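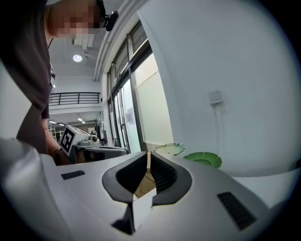 What is depreciation?
Depreciation is the share of an asset's cost that is charged as an expense in each year the asset is used. It spreads the cost over the working life instead of putting it all in the year of purchase.

Introductory Bookkeeping, Unit 6
Notes by Kavinda Abeysekara

6.1 Terms used in this unit

Cost: the purchase price plus delivery and fitting. Insurance and repairs are not part of cost.
Useful life: how long the business expects to use the asset. This may be shorter than the time it would physically last.
Residual value: what the business expects to get for it at the end.
Carrying amount: cost less all depreciation charged so far. Older textbooks say net book value.

6.2 Straight-line method

The same amount is charged every year.

Annual charge = (cost – residual value) / useful life

Worked case. Skurnero, a bakery in Tamport, buys a dough mixer. The invoice is £2,455 and delivery is £100, so cost is £2,555. The owner expects to keep it for five years and then sell it for £555. The amount to be spread is £2,000 and the annual charge is £400.

Carrying amount at the end of each year:
Year 1: £2,155
Year 2: £1,755
Year 3: £1,355
Year 4: £955
Year 5: £555

Students often leave out the delivery charge. Check the invoice for it before you start.

6.3 Reducing balance method

A fixed percentage is applied to the carrying amount at the start of the year. The charge is large at first and falls each year. Residual value is not taken off before applying the rate.

Drudik, a courier firm, buys a trailer for £2,000 and uses a rate of 24 per cent. Year 1 charge: £480. Carrying amount: £1,520. Year 2 charge: £364.80. Carrying amount: £1,155.20.

6.4 The entries

Debit depreciation expense, credit accumulated depreciation. The asset account itself stays at cost until disposal. No cash moves – the cash went out when the asset was paid for.

6.5 Before the next class

Read the Dewan handout on disposals. Work out the Year 3 charge for the Drudik trailer to the nearest penny and bring your workings.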